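Pads on hand-held gripper wearing unevenly, right finger not closing square

Vilitz Community Help > Grippers and End Tools > Maintenance
Posted December 17, 2023

dunmore_k

I look after a pair of hand-held grippers with the linked black fingers and the clip-on pads. They get used for clearing-up tasks, mostly picking light trash off a table and dropping it in a bin. One of the pair is fine. On the other, the two pads no longer meet flat. The tips touch first and there is a gap you can slide a business card into at the back. Thin packaging slips out about one time in three.

What I have done so far: swapped the pads left for right (no change), wiped everything down with a damp cloth, and put a drop of oil on each pivot. The oil made it move more freely but did nothing for the gap. The trigger feels a little loose compared with the good one.

Is this a pad problem or a linkage problem? And is there a normal service interval for these? Mine came secondhand with no booklet.

3 replies

pressfit

It's the pads. Buy new ones. Mine did the same thing and new pads fixed it. Mellden sells them in packs of 6.

Ayana Tesfamariam

I don't think it is the pads. You swapped them and the gap stayed on the same tool, so the fault is behind them. Check the pivots first.

Work with the jaws open over something that will catch a dropped pin. The pins on the finger linkages are easy to get at from that position.
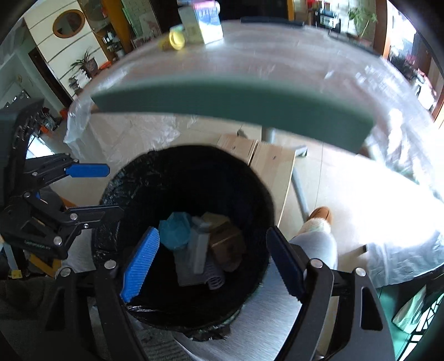

Ayana Tesfamariam
Community moderator, gripper maintenance

Hold one finger by its base and try to rock the tip sideways with your other hand. Then do the same on the other finger. A small amount of movement is normal. If one finger rocks clearly more than its partner, go down that finger pin by pin with your thumb on each joint until you feel which one shifts.

A worn pin usually has a bright ring where the link has been rubbing. Replace the pin and the bushing together. If you put a new pin in an old bushing you will be doing it again by March.

Before you take a link off, mark which side faces out. The cut-outs make the bars look the same both ways around, but on the older Vilitz tools the holes are not quite centered, and a flipped bar gives you exactly the gap you describe. With a secondhand tool I would check for that before ordering anything. Lay the bar on its twin from the good gripper and look through the holes.

About the oil: wipe it off. Oil on open pivots picks up dust and crumbs, and on trash work it will also get onto the pads, and then they slip. Use a dry lubricant and keep it to the joints.

For the pads themselves, brush out the grooves with an old toothbrush and plain dish soap, then let them dry before clipping them back. A ribbed pad with packed grooves holds about as well as a flat one. Check that the clip has seated at both ends. You should hear it.

Intervals, for what I look after:

Every day of use: wipe pads, look for loose fasteners.
Every 200 grips or so on dirty items: brush the pads.
Every 2 weeks: rock test on all fingers, dry lubricant on the joints.
When the rock test fails: pins and bushings on that finger, and check the trigger cable while it is apart.

The loose trigger may be a separate thing. There is an adjuster under the grip on most of them. Turn it a quarter turn at a time and test after each one. Do this last, after the linkage is right, or you will be adjusting around the fault.

hollis.m

Agree with the above, mostly. Two things to add.

We use thread locker on the fasteners, the removable kind, the tiniest amount. Ours used to back out after a few weeks. Keep it away from the pivots or the finger will seize.

Also, if the bin you drop into has a plastic liner, watch how far down you go with the jaws. We had a finger that went out of line twice and both times it was someone pushing the tip against the rim to get a sticky wrapper off. Open the jaws higher up and give it a shake.

I get my pins from Jayasinghe, a bag of 70, which is far more than you need, but the small bags cost nearly the same. Fletar ones fit too but the heads are a bit taller and they rubbed on our housing.

dunmore_k

Thanks. One bar was in backward on the right finger. Turned it around and the gap is mostly gone, maybe a sheet of paper left. I found the bright ring on one pin as well, so I'll order pins and bushings and do that finger properly. Haven't touched the trigger yet.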